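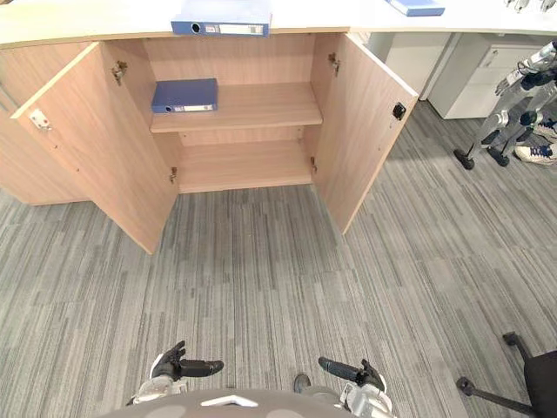
Keep the paper copy

Opinion, by Merle Doolan

Quick one this month because I'm writing it between a dentist and a school pickup. But it's been bugging me since August.

Our netball club went paperless. Everyone clapped. I clapped. Registrations, injury reports, the hall bookings, the key register, who's allowed to pick up whose kid, all of it into an app called Tindano. 31 years of stuff. The old folders went to the tip, or most of them did, and we all felt very modern and light.

Then Tindano got bought by some outfit called Laltden, and Laltden decided clubs our size weren't worth the bother. We got an email. Four weeks' notice to export everything. The email went to Ashton Pomare, who set the account up and then moved to Darwin and changed his address, fair enough. So no one read it. You can guess the rest.

Not asking for sympathy. We muddled through. Huia Brunton had half the player list in her phone and Rhys Stubbs remembered the alarm code, which he probably shouldn't have. But it cost us most of a season of chasing people for things they'd already told us once. Allergies. Next of kin. One mum filled in the same medical form three times and was pretty short with me by the third, and I don't blame her.

So my argument, such as it is. Paper is good. Not for everything! I don't want to go back to posting the draw out in envelopes. I like the app for the draw. But the stuff you'd need on a bad day, print it. Put it in a folder. Put the folder somewhere boring with a door on it.

People get weirdly cross about this. I said it at a regional meeting and a bloke told me I was living in the past. Maybe. But I've got a folder from the year we started, in somebody's lovely handwriting, and I can still open it. No login. No update. Try that with a floppy disc, or with the website we paid for a while back that is now just a page selling vitamins.

And the cost. Ok the cost. Tindano was free, then it was a bit, then it was $405 a year for a club that runs sausage sizzles to buy bibs. A folder is a few dollars at the newsagent. Printing the lot came to some 200 pages, double sided, done at my sister's work while she looked the other way.

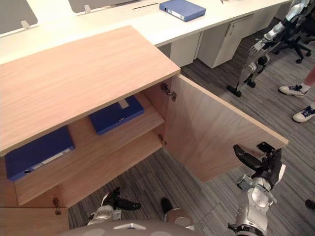 There's privacy too, and I'll give the other side that one, sort of. Anyone can open a folder. True. But anyone has to be in the building first, and want to know about a twelve year old's asthma. Whereas I have no idea who could see our records once Laltden had them. I asked. I got a ticket number. Then I got a survey asking how I'd found the experience of getting a ticket number.

The better objection came from Mereana Wihongi, who does this sort of thing for a library and knows more than me. She said paper's only as good as whoever keeps it up to date. Print it once and leave it and in two years it's a folder full of wrong phone numbers, and worse, people trust it becuase it looks official. She's right. I don't have a clever answer. You need a person who does it every term, and writes the date on the front, and chucks the old pages out. That's a job and it's dull and you'll have trouble filling it.

But the app needed that person as well. We just pretended it didn't. We thought it was being looked after by someone, somewhere, a company with a nice logo. It was being looked after by Ashton, and then by no one.

I'd go further, actually, and say the same for households. Wills, insurance, the vet, the number for the plumber who knows where your pipes go. When Dad got sick we spent two days trying to get into his email to find the name of his power company. Two days. He'd gone paperless to save on the bill, they knocked a bit off if you did. I think of that every time one of those little leaf symbols comes up telling me I've done a good thing for the trees.

We're on a new app now, it's called Evix, its fine. The kids' training times are on it. The rest is printed, and I've put my name down to do the updates until next winter, after that it's someone else's turn and I mean it.

Have to go, bell's at ten past three.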